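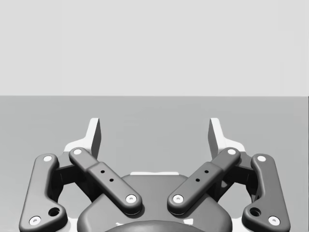 One reply off-list says I went to the Verar open day looking for a reason not to buy. Fair enough, but I'd still like my points answered before we book the second visit. Somebody else wrote:

> The Kudo demo was impressive. 1000 simulated runs overnight, and Grela is ready to quote. I don't see why we'd wait until June.

I watched the same demo. It was a simulator on a big screen, with the sales lead talking over it. The gripper holds a pudding box upright while a meat tin stands off to the right on an open table. Our packing bench has never had that much bare space on it.

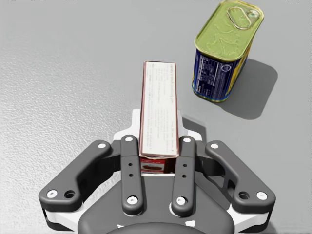 ## What I'd want from the next visit

- A real arm, with our own boxes, including the crushed ones.
- The failures, all of them. The 1000 came with no success rate, and I asked twice.
- 10 picks in a row chosen by us.

Grouping matters too. With a box, a tin and a round can spaced apart on the table, any gripper gets room for its fingers. Ours arrive in a heap, and Wovska's old line choked on exactly that.

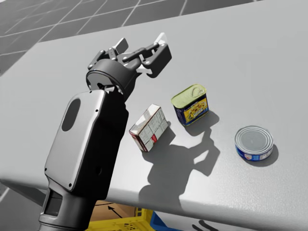 Would a good simulator result carry over to our bench?

It might, but Verar gave us nothing that shows it. They offered to send test data from a customer site, and I haven't received it.

I'm free to go back with up to 4 of us if they agree to the list above. Otherwise I'd skip it.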